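Irngate Opens Robotics Workshop to Visitors on 13th February

Irngate will hold an open day at its robotics workshop on 13th February. Visitors can watch two-armed robots handle household and shop items at a tabletop station, and can talk with the staff who set up and run the work.

The program is run jointly with Broka, which supplies the workstations, and Lura, which writes the control software. Demonstrations start every 30 minutes and are limited to 8 people each. Each one covers a single task from start to finish, including any failed attempts.

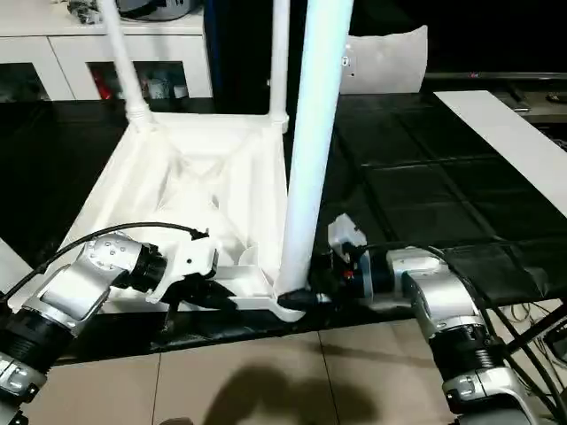
Large, light objects get most of the time this season. They are awkward for one arm, and both grippers have to hold and move together. Staff will go over how a grip point is chosen and what happens when one arm lags behind the other.

A separate session covers Ông, a project on handling pipes and tubes that began in July. It is meant for teachers and for small manufacturers thinking about automation, and lasts roughly 6 hours with a break for lunch.

Admission is free. Places at the demonstrations are given out at the front desk on arrival. The Ông session must be booked ahead through the Irngate website. Children under 8 must be accompanied by an adult.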